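4장. 타공판 설치와 공구 정리

이 장에서는 Vuro 타공판을 작업대 뒤쪽 벽에 고정하고, 걸이를 끼우고, 손공구와 테이프를 거는 순서를 설명합니다. 작업대 상판 조립은 3장을 참고하십시오. 상판을 아직 벽 쪽에 붙이지 않았다면 그대로 두고 이 장부터 진행해도 됩니다. 판을 먼저 달고 나서 작업대를 밀어 넣는 편이 작업하기 쉽습니다.

4.1 구성품 확인

포장을 풀고 다음 부품이 들어 있는지 확인합니다.

타공판 2장
벽 고정용 나사와 칼블록 16개씩
간격 유지용 받침(스페이서)
일자형 걸이, 짧은 걸이, U자형 걸이
원통형 컵과 컵용 걸이
연결 브래킷

부품이 빠져 있으면 조립을 시작하지 말고 구입처인 Cilleto 대리점에 연락하십시오. 포장 상자 옆면의 제품 번호를 알려 주면 해당 부품만 따로 보내 드립니다. 상자는 설치가 끝날 때까지 버리지 마십시오.

별도로 준비할 것: 전동 드릴, 수평계, 연필, 줄자, 십자드라이버. 콘크리트 벽에는 해머 드릴이 필요합니다.

4.2 벽에 고정하기

주의: 구멍을 뚫기 전에 벽 안에 전선이나 배관이 지나가지 않는지 확인하십시오. 콘센트와 스위치의 바로 위아래는 피합니다.

1. 작업대 상판이 놓일 높이를 벽에 연필로 표시합니다.

2. 표시선에서 200 mm 위에 수평선을 하나 더 긋습니다. 이 선이 타공판의 아래쪽 끝이 됩니다. 상판 위에 바이스나 높은 기기를 둘 예정이면 선을 더 올려도 됩니다.

3. 판 한 장을 선에 맞춰 대고 고정 구멍의 위치를 표시합니다. 두 사람이 함께 작업하십시오.

4. 판을 내려놓고 표시한 자리에 구멍을 뚫은 뒤 칼블록을 끝까지 밀어 넣습니다. 구멍 안의 가루는 털어 냅니다.

5. 칼블록 위치에 스페이서를 대고 판을 나사로 고정합니다. 처음에는 모든 나사를 반쯤만 조이고, 수평계로 확인한 다음 완전히 조입니다.

6. 두 번째 판을 첫 번째 판 위에 맞추고 연결 브래킷으로 잇습니다. 판 사이에 가느다란 이음선이 남는 것은 정상입니다. 이음선 양쪽의 구멍 간격이 어긋나 보이면 위쪽 판의 나사를 풀고 다시 맞춥니다.

참고: 스페이서를 빼고 판을 벽에 바로 붙이면 걸이 뒤쪽의 고리가 들어갈 공간이 없습니다. 걸이가 끝까지 들어가지 않는다는 문의는 대부분 이 경우입니다.

석고보드 벽에는 동봉한 칼블록을 쓰지 마십시오. 석고보드용 앵커를 따로 구입하거나 안쪽의 목재 샛기둥에 직접 나사를 박아야 합니다.

4.3 걸이 끼우기

1. 걸이의 위쪽 고리를 구멍에 비스듬히 넣습니다.

2. 걸이를 아래로 눕히면서 아래쪽 고리가 그 밑의 구멍에 들어가게 합니다.

3. 앞으로 살짝 당겨 봅니다. 흔들리거나 빠지면 한 칸 옆으로 옮겨 다시 끼웁니다.

걸이를 끼우기 전에 공구를 작업대 위에 한 번 늘어놓아 보면 간격을 잡기 쉽습니다. 자주 쓰는 것은 손이 먼저 가는 쪽에, 가끔 쓰는 것은 위쪽이나 바깥쪽에 둡니다. 오른손잡이인지 왼손잡이인지에 따라 배치를 좌우로 바꾸어도 됩니다.

4.4 공구 걸기

드라이버는 원통형 컵에 꽂습니다. 컵은 걸이 두 개로 받치고, 두 걸이의 높이가 같은지 확인하십시오. 드라이버는 날이 아래로, 손잡이가 위로 오게 꽂습니다. 짧은 컵에 긴 드라이버를 여러 개 꽂으면 컵이 앞으로 기울 수 있으니 긴 것은 나누어 꽂습니다.

가위는 손잡이 고리를 걸이에 걸고 날이 아래로 향하게 합니다. 날은 반드시 닫은 상태로 겁니다. 가위 바로 밑에는 다른 걸이를 두지 마십시오.

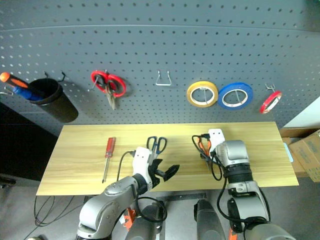 테이프는 한 롤에 걸이 하나를 씁니다. 빨간색, 노란색, 파란색처럼 색으로 용도를 나누어 쓰는 작업장에서는 색마다 자리를 정해 두면 찾기가 빠릅니다. 폭이 좁고 작은 롤은 짧은 걸이로 충분합니다. 긴 걸이 하나에 여러 롤을 겹쳐 걸면 안쪽 롤을 꺼낼 때마다 바깥쪽을 모두 빼야 하므로 권하지 않습니다. 롤이 조금 기울어져 걸리는 것은 문제가 되지 않습니다.

U자형 걸이는 펜치나 니퍼처럼 손잡이가 두 갈래인 공구에 맞습니다. 손잡이를 벌려 걸이 양쪽에 걸칩니다. 당장 걸 것이 없으면 비워 두어도 됩니다. 작업 중에 꺼내 쓴 공구를 잠시 걸어 두는 자리로 쓰기도 합니다.

주의: 걸이 하나에 2 kg을 넘는 물건을 걸지 마십시오. 망치와 대형 렌치는 아래쪽 서랍이나 바닥 선반에 보관합니다.

4.5 작업대 위 정리

작업 중에는 상판 위에 지금 쓰는 공구만 꺼내 둡니다. 드라이버는 굴러떨어지지 않도록 상판 앞쪽 끝에서 떨어뜨려 놓고, 가위는 날을 닫아 둡니다. 작업이 끝나면 다음 순서로 정리합니다.

1. 가위와 칼 등 날이 있는 것을 먼저 제자리에 겁니다.

2. 드라이버를 컵에 꽂습니다. 손잡이에 기름이나 접착제가 묻었으면 마른 천으로 닦고 꽂습니다.

3. 펜치와 니퍼를 겁니다.

4. 테이프 끝을 조금 접어 두고 걸이에 다시 끼웁니다. 접어 두면 다음에 끝을 찾기 쉽습니다.

5. 상판을 빗자루로 쓸고, 나무 상판은 물기를 꼭 짠 천으로 결을 따라 닦습니다.

같은 종류의 공구가 두 개 이상이면 하나는 판에 걸고 나머지는 상자에 넣어 옆 선반에 둡니다. 상자에는 내용물을 적은 종이를 앞면에 붙이십시오.

여러 사람이 함께 쓰는 작업장이라면 공구 자리마다 이름표를 붙이거나 판에 공구 윤곽을 그려 두는 방법도 있습니다. 윤곽은 유성펜 대신 얇은 마스킹 테이프로 표시해야 나중에 배치를 바꿀 수 있습니다.

4.6 점검과 관리

한 달에 한 번 벽 고정 나사가 풀리지 않았는지 확인합니다. 판을 양손으로 가볍게 눌러 보아 덜컹거리면 나사를 다시 조입니다. 판 표면의 먼지는 부드러운 솔로 털어 냅니다. 시너나 아세톤은 도장을 벗겨 낼 수 있으므로 사용하지 마십시오.

휘어진 걸이는 펴서 다시 쓰지 말고 교체하십시오. 교체용 걸이는 Bedeseck 규격과 호환되며, 주문할 때는 걸이의 길이와 모양을 함께 적어 주십시오.

판을 떼어 낼 때는 걸린 공구와 걸이를 모두 뺀 다음 위쪽 판부터 풉니다. 아래쪽 판을 먼저 풀면 연결 브래킷이 휘어집니다.

상판에 조명이나 멀티탭을 추가하는 방법은 5장에서 다룹니다.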